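Where Do the Old Words Go? Irish place words in Davstead English
Student project report, Teresa Doherty and Kevin Ó Conaill

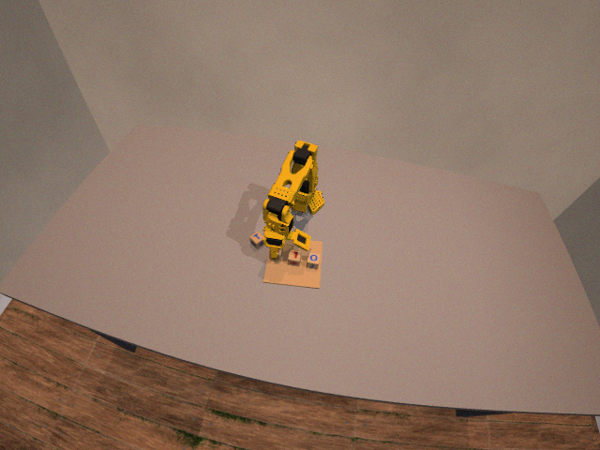

Fig. 1. Robot arm, board and letter cubes (computer render).

1. What we wanted to know

Davstead was settled by Irish speaking families and hardly anyone there speaks it at home now. But people still use odd words for fields, ditches, bits of the shore. We wanted to see which of these are still known, who knows them, and if they are really Irish or just sound like it. Small question, got bigger as we went.

2. Background

Very short version. When a community changes language, some words from the old one stay behind in the new one. Linguists call this a substrate. Place names last longest, usually. After that it tends to be words for land, weather, food, insults. Grammar can carry over too, but we didn't have time for grammar. Might be a project for next year's group.

Main source was the Mac Suibhne word list, a typed booklet in the town library. 230 entries. No pronunciation given, which was a pain. Spelling is all over the place, same word under two letters more than once.

3. Method

Picked 70 words from the list. Dropped anything that was plainly a family name or a saint. Typed them into Trimimeo (the card program the department uses) and made a card for each one, word on the front, meaning on the back.

Then interviews. 25 speakers, all grew up in Davstead or on the farms north of it. We said the word out loud, asked if they knew it, asked what it meant, asked who they had it from. Kevin did the older speakers, Teresa did the school ones. Each talk was supposed to be short. They were not short.

Problem: we had to guess how to say some of the words. If we said it wrong people didn't know it, then ten minutes later used it themselves with a different vowel. We went back and fixed the cards for those but the first few interviews were already done. Should of done a pilot.

4. Results

Field and ditch words did best. Nearly all the older speakers knew them and gave the same meaning as the booklet, or close. Shore words did well with anybody whose family fished, badly with everyone else, whatever age.

Weather words were mixed. Several people knew a word for light rain but did not agree how light.

School age speakers mostly knew insults. Also two or three words for "a mess." They didnt think of these as Irish, just as how their grandparents talk.

4 words on our cards turned out not to be Irish at all. Old English dialect words, as far as we can tell from the dictionaries. The booklet has them down as Irish with no note. We left them in the interviews and took them out of the final tables.

5. Discussion

Knowing a word and using it are different things and our cards only test the first. Several speakers said "oh yes, my mother said that" and then told us they never say it. We counted that as known. Not sure that was right.

Also the booklet was collected from farm people, so of course farm words come out strong.

6. Thanks

Vunavent lent us the recorder. Printed cards and the tables are in the folder outside the language room, sound files on request, ask Teresa.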